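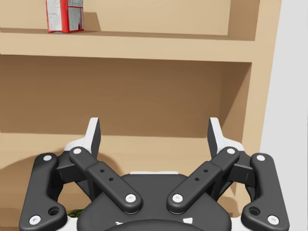
Arif Hidayat wrote after the last edition that the chapter on loading was too trusting, that his shelves had a visible dip by July under a weight well inside the number on the box, and that we should stop repeating that number as if it meant something. Fair enough. The chapter has been rewritten, and the number now gets a section of its own.

# 4. Setting up and loading a freestanding shelf unit

Revised January 6, 2021. Replaces the old sections on leveling, anchoring and loading. Building the frame is covered in section 3.

## 4.1 Before you start

The Hustside sheet says you need a screwdriver and a friend. You will also want:

- a level at least as long as your forearm (a Tollus is fine, so is any other you have checked)
- a stud finder, or a strong magnet and some patience
- a tape measure
- a pencil
- shims, plastic or cedar
- wood screws long enough to go through the wallboard and well into a stud
- a drill, with a bit thinner than those screws

The short gray screws in the bag marked "wall" may or may not suit your wall. Whoever packed them had never seen it. Keep them for something else unless you can show that they reach solid wood.

**Note:** "Fits any wall" on the front of a kit should be read as "comes with a bracket."

## 4.2 Check the floor

1. Clear the spot where the unit will stand and sweep it. A bit of grit under one foot is enough to send you hunting for a fault in the frame.
2. Lay the level on the floor along the line where the back feet will go. Look at the bubble.
3. Turn the level end for end, in the same place, and look again. If the bubble has moved to the other side of the lines, the level is wrong. Fix or replace it before you blame the house.
4. Repeat along the line of the front feet, then from front to back on each side.
5. Mark the low corner with pencil or tape.

A floor that slopes toward the wall can usually be shimmed out. A floor that slopes into the room needs more care, as the unit will lean toward you until it is fixed.

**Caution:** Do not use folded cardboard as a shim. It crushes slowly, and it does so after you have stopped checking.

## 4.3 Stand and level the unit

1. Stand the empty unit in place with two people. At 183 cm it is taller than many of the people who will be lifting it, and it twists if it is carried by one side.
2. Push it back until it meets the baseboard. There will be a gap higher up. Leave it for now.
3. Set the level on the lowest board, side to side. Slide a shim under the low foot until the bubble sits between the lines.
4. Do the same front to back.
5. Check the top board too. If the bottom is level and the top is not, the frame is racked. Loosen the back panel screws, push the frame square, and tighten them again.
6. Measure the back of the frame corner to corner, both ways, if you can reach. The two lengths should match. This is a better test of square than looking at it.
7. Push gently on a top corner. The unit should not rock. Some give in the joints is normal in this price range, whatever the sheet says about a "rigid build."
8. Trim the shims once you are happy, and leave enough sticking out to pull on later.

**Note:** Screw-in feet are sold as making shims needless. They do work on hard floors. On carpet they sink, and you will be back at step 3.

## 4.4 Anchor it to the wall

The sheet calls this step "recommended." We treat it as required in any home with children, pets, an uneven floor or thick carpet. We would do it anywhere else as well.

1. Find a stud behind the unit. Run the finder both ways across the wall and mark where it beeps. Believe it only if both passes agree.
2. Test your mark with a thin nail or the drill bit, low enough to be hidden by the unit. You should feel wood after the wallboard. If the bit drops into empty space, you have missed the stud.
3. Hold the bracket against the top rail and the wall. If the baseboard leaves a gap, cut a block of wood to fill it.
4. Drill a pilot hole into the stud.
5. Screw the bracket to the wall first, then to the frame.
6. Pull the top of the unit toward you with one hand. The bracket should stop it right away. If it moves and then stops, tighten the screws or use a thicker block.

**Caution:** Stop drilling if you hit anything that feels like metal. Pipes and cables are often run near the middle of a wall behind a kitchen or bathroom.

### If there is no stud where you need one

Prallex sells a hollow-wall anchor with the words "tested to 3,000 pulls" on the card. The card does not say how hard a pull, in what wall, or who did the testing. It may be a perfectly good anchor. On that evidence we can't tell you, and neither can the store.

The duller choice is a board screwed across two studs, with the bracket screwed to the board. It takes longer and it shows a little above the unit. We prefer it.

Double-sided tape straps are sold for renters. Paint comes off a wall more easily than the tape comes off the paint, so the strap is only as strong as the last decorator's work. Ask the landlord about screw holes before you settle for tape.

## 4.5 What the load number means

The carton gives a total of 1,206 pounds for the whole unit. It looks exact. Read the small type on the side and you find that the weight has to be "evenly distributed," on a flat floor, with the unit standing still.

Evenly distributed means spread over the whole of every board, edge to edge, as if you had poured it on. Very few things that people own behave like that. A row of paint cans comes fairly close. A sewing machine in the middle of a board does not.

The number also tells you when something breaks, or when the maker thinks it might. It says nothing on when a board starts to sag, and sag is what you will live with. A board that has bent under a steady load seldom goes all the way back.

What we suggest:

1. Ignore the total. Work one board at a time.
2. Put the heaviest things on the bottom board, and keep them toward the uprights.
3. Put light things at the top. Small boxed goods, paper, spare linens and the like are fine there.
4. Lay a straightedge along the front of each board when you have loaded it. Note any gap.
5. Check with the same straightedge after a month. If the gap has grown, take weight off that board now.
6. Turn a slightly bent board over only if it is the same on both faces. Check that the holes or clips still line up.

**Caution:** Do not load the top board first "to hold the unit steady." This tip turns up on a lot of websites. It makes the unit easier to tip, and it is worst before the bracket is on.

## 4.6 Moving a board

1. Take everything off the board, and off the one above it if you need the room.
2. Lift the front edge and slide the board toward you. If it sticks, tap it from below with your palm.
3. Move the clips. All of them must sit at the same height, so measure up from the bottom board and don't trust your eye.
4. Push each clip in until its shoulder touches the upright.
5. Put the board back and press on each corner before you load it.

The Georgiev clips sold as an upgrade are thicker in the shoulder. They also have a slightly fatter pin, and in some frames that means forcing them. A forced pin can split the upright around the hole, and then no clip will hold there. Try one in the lowest hole first. If it needs a hammer, send the set back.

## 4.7 Checks after set-up

Wait 5 days after loading, then go over the following.

| Check | What you want | If you don't get it |
|---|---|---|
| Bubble on the lowest board | Between the lines | Unload, shim again, see 4.3 |
| Wall bracket | No movement when pulled | Tighten, see 4.4 |
| Clips | Shoulder tight to upright | Unload the board and push them in |
| Front edge of each board | No new gap under the straightedge | Move weight down or out |
| Back panel | Flat, no bulge | Check the frame for square |

Repeat the bracket check whenever the unit has been bumped, or when the floor has been replaced under it. New flooring changes the height of the feet and can put strain on the screws.

## 4.8 Claims we could not confirm

**"No tools needed to adjust."** True for the boards, on a good day. The bracket needs a driver.

**"Moisture resistant."** The faces shed a spill if it is wiped up soon. We found no word anywhere on the cut edges, and those are where water gets in. Keep the feet off a damp floor, and don't put the unit next to a washer on the strength of this line.

**"Sets up in minutes."** Every set-up does. The sheet leaves out how many.

**"Lifetime guarantee."** The card asks for the receipt, the carton and the bag the screws came in. It also leaves out sagging, which is called "natural settling." If you mean to rely on the guarantee, take a picture of the receipt on the day you buy, as the printing fades.

Replacement boards are sold singly, but the color can vary between batches. Put a new board at the bottom if the match bothers you. For spare brackets and shims see section 6.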